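In Praise of the Small Bedside Cabinet

I moved mine out of the bedroom in March and I will never put it back! A bedside cabinet is the perfect size for a living room: one drawer, a top just big enough for tea and a book, and light enough to shift whenever the mood strikes (mine strikes often).

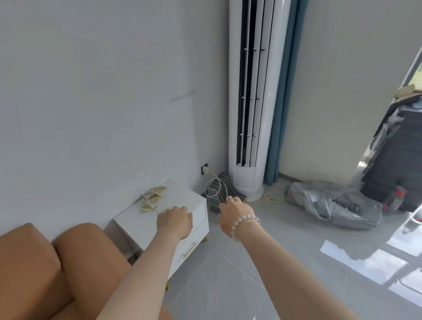 A white cabinet with a gold-colored handle, right beside the seat.

My friend Lihua Luo says a proper side table looks more grown-up. Maybe! But a side table has nowhere to hide the chargers, the pens and the takeout menus. Give me the drawer every time, and put it within reach of the best chair in the house.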